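Cuaderno de taller – acústica de la sala de ensayo
08/01/2019

Retomo lo de la reverberación de la sala grande. Las medidas de junio no sirven: Szymon las hizo con las cortinas corridas y sin apuntar la posición de la fuente. Empezamos de cero.

Condiciones
Sala vacía, sillas apiladas al fondo. Puerta cerrada con el burlete nuevo. Calefacción apagada desde antes de empezar, que el ventilador mete un zumbido en graves que se come toda la cola. Fuente: altavoz en la esquina del piano. Micro a la altura de los oídos de alguien sentado, seis posiciones marcadas con cinta en el suelo.

Barridos largos, luego globos como comprobación. Los globos de Latifa mejor que los míos (más gordos, revientan más secos). Volumen de la sala según plano: 232 metros cúbicos. Leokadia cree que el plano no cuenta el hueco sobre el altillo. Volver a medir con cinta.

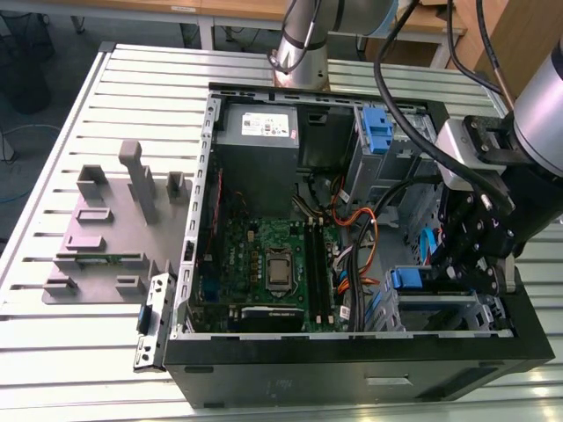
Los graves siguen siendo el problema. Por debajo de 200 Hz la caída no es recta, hace codo, y el ajuste da un valor distinto según dónde cortes. Witold dice que son modos de la sala y que no insista en sacar un solo número. De acuerdo, pero el informe de Lirkwood pide un solo número. También cuenta el ruido de fondo: cualquier caja que zumbe cerca del micro ensucia el final de la curva, y un PC de torre es lo peor, con esas paredes de chapa y plástico y la fuente de alimentación metida en una esquina del chasis. Para grabar, portátil con batería y fuera de la sala, cable por debajo de la puerta. Apuntado para todos.

Resultados (a ojo, falta pasarlos a limpio)
Medios: bien, las posiciones se parecen mucho entre sí. Agudos: algo secos cerca de la cortina, normal. Posición 4 rara, caída con dos pendientes – ¿eco del altillo? Repetir con la trampilla tapada con una manta. Posición 6 la tiro, alguien cerró la puerta del pasillo a mitad del barrido y se oye perfectamente.

Paneles
Los de Sturneo llegaron con el marco un poco alabeado. Sirven igual si se cuelgan separados de la pared, un palmo más o menos. Bendik quiere pegarlos directamente. No: sin cámara de aire detrás perdemos justo lo que nos hace falta abajo. Lana de los Kołodziej pendiente, el presupuesto se nos va a casi 3076 con transporte y aún no incluye la tela.

Ojo con el techo. Si ponemos todo en las paredes el eco de aleteo entre suelo y techo se queda, se nota dando una palmada debajo de la lampara. Probar primero con dos paneles tumbados sobre el armario, que no cuesta nada y se quita en un momento.

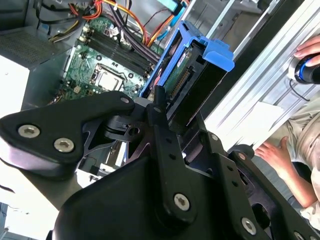

Pendiente
– Volumen real con altillo (Leokadia y yo).
– Repetir posiciones 4 y 6, mismas marcas, no mover la cinta!!
– Preguntar a Serkov si el micro de medida vuelve de calibracion antes de que entre el coro. Si no, tiramos con el viejo y lo decimos en el informe.
– Szymon: pasar los barridos a la carpeta común con la posición en el nombre del archivo.
– Tela para los paneles: que deje pasar el aire. Soplar a través de la muestra antes de pedir nada.
– Contestar a Bendik lo de pegar los paneles, le debo un dibujo con la separación.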